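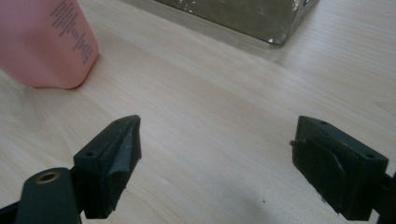 Lembridge Smoke Bin, open top

Price: 28
Item no. 1354
Color: smoke (see-through brownish gray)
Sold singly or as a set of 10

I've been selling this bin in the shop since we opened, and it's still the one I grab when a customer tells me the stuff by the sink has taken over. It's a plain rectangle with no lid, no dividers and no handles to snap off. You put things in, you can see what they are, you take them out again. I like that a lot more than I expected to when Hok-lam Hsu first talked me into stocking it (he wanted 4000 of them, we settled on a lot fewer!).
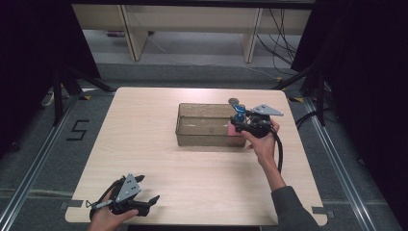 My own bin has had a pretty full life. It started out under the bathroom sink, moved to the craft shelf for a winter, and then landed with the cleaning things, where I think it'll stay. Thin walls mean you don't lose much room inside, and a pink sponge pushed up against one end still leaves a long stretch of bin for brushes, cloths or whatever else you've got. The tint is light enough that you can see the wood of the table right through it. It does show scuffs and smudges on the inside, so if you want something that looks brand new forever, go for the solid white Akik tray instead. Mine gets a wipe now and then and I leave it at that.

What I'd keep in it

Sponges and dish cloths, obviously. Also those odd bottles that tip over in a drawer, spare soap, seed packets, charger cords. Wen-hsiung Chiang bought a set for his pantry and uses them for tea, and he's already been back for more.

Washing

Warm water and a little dish soap, by hand. Please skip the scouring pads, they'll scratch it. I wouldn't put it in the dishwasher either. I tried once with an older one and it came out with a bow in the long side.

Ordering

Sets go out in one box, single bins are wrapped in paper. If you're pairing them with the Kudach shelf, measure your shelf first, the older version is a bit shallower and the bin will stick out at the front. The smoke color is in stock now and a clear one should be here in September. Questions about sizes can go in the order notes, I read all of them before I pack.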